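Acta de la reunión de seguimiento del proyecto Casar
4 de mayo de 2022

Asistentes: Anwara Thambiah, Kheri Lyimo y el resto del grupo de manipulación textil.

Se abre la sesión con un saludo muy cariñoso a quienes se conectan desde Stomside, que han tenido la paciencia de esperar a que arreglásemos el sonido.

1. Método de agarre por dobladillo. Kheri repasa con calma (y con el entusiasmo de siempre) la idea de fondo: buscar primero la costura del borde, pinzar ahí y levantar la tela antes de planificar el pliegue. La política se ha entrenado con 3298 demostraciones y alcanza un 90 % de agarres válidos en camisetas extendidas. En las arrugadas todavía no tenemos cifras que nos atrevamos a enseñar.

2. Sombras. Anwara comenta que la sombra de la propia pinza oscurece la tela en la vista de muñeca y que le gustaría medir cuánto afecta a la detección del borde. Tras un rato largo de charla, muy agradable, se acuerda repetir la evaluación con 21 prendas y dos iluminaciones distintas.

3. Artículo. Anwara redacta la sección del método y Kheri, la de resultados. El borrador completo queda para octubre.

Ruegos y preguntas: ninguno. Gracias a todos por venir.
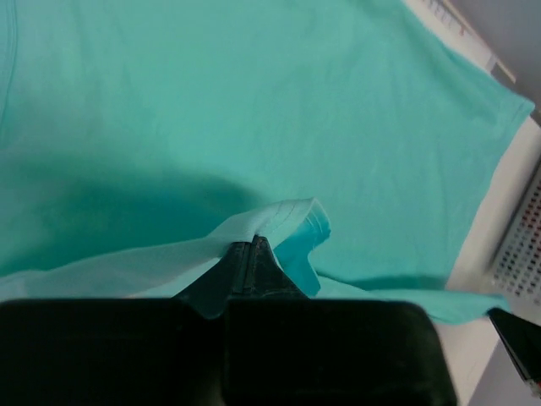 Figura 1. Agarre de una camiseta turquesa por el dobladillo, vista desde la muñeca.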